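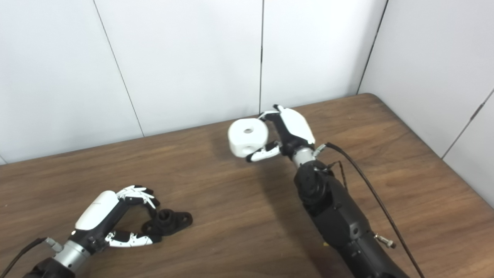
Why do we score a two-handed task in stages, when all we care about is whether the robot finished it?

Because a single pass or fail mark throws away nearly everything the trial could have told you. A run that fails at the first grasp and a run that fails at the last push look the same on paper, and they need very different fixes.

I learned this the slow way, by the way. My first results table for Larno had one column in it (one!) and Hinata Sekiguchi handed it back with a question mark drawn across the whole page. So we split each trial into 6 stages, and I re-marked all 931 trials over a rather grim December.

Then it got interesting! Of those, 426 stopped at the same place: the second grasp. The first hand was doing fine.

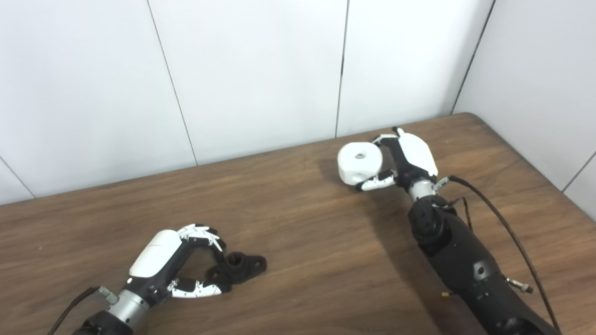 Staged scoring only works if the borders between stages are sharp, and this is where most of your marking arguments will come from. My rule is that a grasp starts counting when the fingers close on the part, and being nicely lined up earns nothing. Take the left hand here, with its fingers open and the black flanged part sitting between them and the thumb. The right hand already has the white block up off the table, so that's stage 2 done, but the left gets no mark for stage 3 yet, however promising it looks. Two of you should mark every trial separately and then compare.

For next time, read the Noguchi notes on grasp timing (skip the appendix, it's heavy going) and bring your own stage list for the Hallier task. Keep it to a single side, please, and write down where each stage ends before you watch any trials.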